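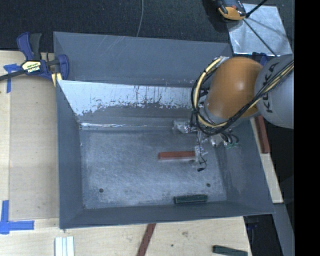
Sat 1 February. Bin notes, part 2. Last time was shelving, this time it's the gray metal ones with the sloped sides. Long thread, mostly about floors and walls.

Sloped sides first. People order straight-walled bins for the extra volume and then complain that the last few parts sit hard against the wall. With a slope, a block that ends up near the edge still has clearance above it. You lose capacity at the bottom. I'll take that trade for anything you pick one piece at a time.

The slope doesn't fix everything. A long block lying parallel to the near wall and close to it is still the awkward case. You can get at the ends and the top, and the long side facing the wall is mostly out of reach.

A bar flat on the floor in the middle is the easy one. Long sides clear, one end free, nothing leaning on it. If all parts landed like that I'd have nothing to post.

Floor finish. Bare sheet scratches, then the scratches cloud over, then you get the lighter brushed patches. That is normal wear. I don't repaint. Paint chips, chips stick to parts, and you've bought yourself a cleaning step.

What I do check on a worn floor: burrs, dents, and anything that stops a flat part sitting flat. Fingertip in a cotton glove, two directions. If the glove snags, stone it down and wipe it out.

Dark marks on the floor get wiped before I decide what they are. Half of them come off. The rest go in the log and get looked at again in November with everything else.

Ilídio Fonseca asked about liners. I tried the Codura ribbed mat for a while. Quiet, kind to edges, and small parts settle into the ribs at an angle. Pulled it out. Fine for bottles, wrong for bars.

The Dovard foam sheet was worse. It holds grit. You can see it on a light sheet and you can't get it out without taking the whole thing to a sink.

Color. A dark green block on a blue-gray floor takes a second look in poor light. Reddish brown stands out far better. If you get to choose the color of your blanks, choose something warm. If you don't, spend the money on the lamp.

Where the bin sits matters more than people think. I put metal on wood. Metal on metal walks across the bench every time something gets dropped in. Light wood also shows the rust ring early if the underside is going.

Sizing: my rule is that the longest part has to fit flat in any direction, with a hand's width left over. For my 215 mm blanks that rules out most of the Verschueren range and leaves 6 sizes from Nandus.

Dirk Groen disagrees and runs his bins tight so parts can't swing round. He also fills them by hand in rows. Mine get tipped in, so it isn't the same problem.

Rims next, including why I stopped buying rolled edges. I have 22 bins to measure first, so give me a few days.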